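## 4. Leaving the depot by the tram crossing

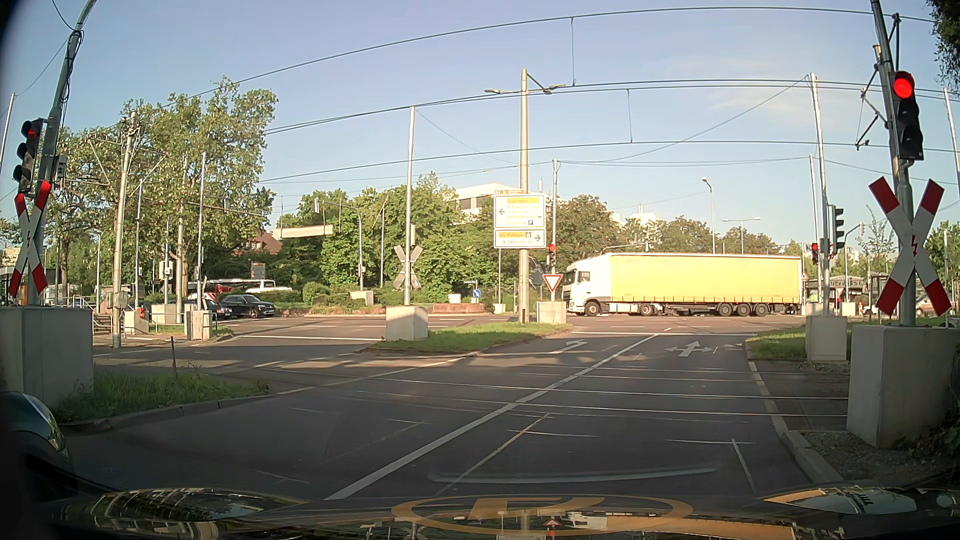
Drivers taking a Fevau trailer out of the Grison yard must set the route sheet before they move off. The sheet for this exit is number 12. Join the main road in the lane shown on the sheet and stay in it. At the tram crossing, a red light in the large signal over the St. Andrew's cross means stop, even when the junction beyond looks easy to reach. The lightning bolt on the cross warns of overhead electric wires.

1. Check the load height against the route sheet before leaving the yard.
2. Slow down early and stop before the rails when the signal is red.
3. Wait until there is room for the whole vehicle on the far side - cab and trailer.
4. Cross without changing gear.
5. Read the white direction sign at the junction. For the centre, follow "S-Zentrum" to the right.
6. Give way where the triangular sign applies.

**Note:** Long trailers swing wide here. Keep clear of the concrete blocks round the signal poles.

**Caution:** Never stop on the rails. If the vehicle breaks down there, get everyone out, move well away and ring the Wellis control room on extension 41.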